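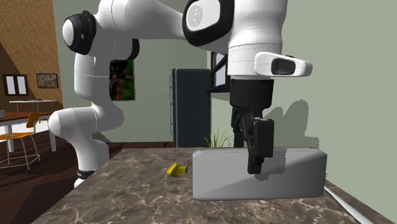
Computer render: robot arm and gripper over a marble-patterned worktop

How to buy a small share in a racehorse (and still like racing afterwards)

Updated June 27, 2023

I get asked about this more than anything else on the site, usually by people who've just had a nice day out and a small win, so let me go through it the way I'd do it now. My first share was in a bay gelding called Brarberg, who was very handsome and very slow, and I made most of the mistakes below while owning a tiny bit of him.

Decide what you can lose

Start with a sum you'd be fine never seeing again. I know that sounds gloomy! But prize money on a small share is pocket money at best, and plenty of horses never win any. Think of it as you would a season ticket. If you'd grumble about spending it on a season ticket, go smaller.

Work out what sort of share it is

Shares get sold in all sorts of ways and the words aren't used very carefully. Ask the person running the thing these questions, by email so you've got the answers in writing:

Do I own part of the horse, or am I leasing it for a season?
What happens to my money when the horse is sold?
Is there one payment, or a payment and then a monthly bill?
Can you come back and ask me for more?

With Brarberg I paid £900 up front and then £80 a month, and I'd read the first figure about ten times and the second one hardly at all. The monthly bit is what you'll feel, especially if the horse is standing in a field with a sore leg and not running anywhere. My second go was with Drorkance, a syndicate that charges one fee for the year with training, vet and farrier all in it. It looked dearer on the page. Over the season it came out cheaper, and I slept better.

Find out how many of you there are

This matters for race days. There were 100 of us in the Brarberg group and only a handful of owners' badges each time he ran, so we went into a ballot. I got into the parade ring once. If standing in the ring in your good coat is the whole point for you (no shame in it, it was for me), look for a smaller group and pay more for your slice.

Ask how the badges are handed out, too. Some groups take turns, some draw names, and some seem to give them to whoever replies to the email fastest, which is hopeless if you've got a job.

Go to the yard before you pay

Any decent syndicate will let you visit. Go in the morning, wear boots you don't mind ruining, and watch how the staff are with the horses and with each other. When I went up to the yard at Sowerby I was handed a mug of tea and a broom, and I knew I'd be happy there. I'd also ask to see your horse walk away from you and back again. I can't tell a great deal from it, if I'm truthful, but it's surprising what people start telling you while you're watching.

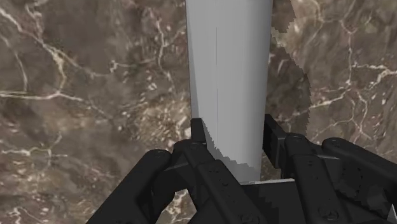 One reader emailed to say she'd skip the yard visit altogether and put the time into reading the contract, as her own syndicate had a lovely yard and a dreadful exit clause. She'd wanted out after a year and found that she had to keep paying until somebody took over her share, and nobody did. I still think you should do both, but she has a point, so:

Read the bit about leaving

Look for the end date. Look for what happens if you miss a payment, or if the horse is retired, or hurt badly enough that it won't race again. If there's a notice period, put it in your calendar. Mine ran out in October and I very nearly sailed past it. Check whether the horse is insured as well, and who gets paid if the worst happens, as lots of groups don't insure at all and simply say so in the small print.

Your first runner

Once you're in, the emails will start. Entries get made and scratched, the ground goes wrong, and your horse may be declared to run with very little warning. Don't book a hotel until it's declared! I did that three times before I learned.

On the day, get there early, collect your badge from the owners' entrance and have something to eat, because afterwards you'll be too excited or too fed up. Be nice to the groom. Listen to the jockey when they come back in, even when it's only a few words about wanting a longer trip.

These days I've got a leg (well, a hoof) in a mare called Iditz, who is little and bad-tempered and finishes third a lot. She's entered again next month and I've already had my coat cleaned. If you've got a syndicate question I haven't covered, leave it in the comments and I'll do my best with it.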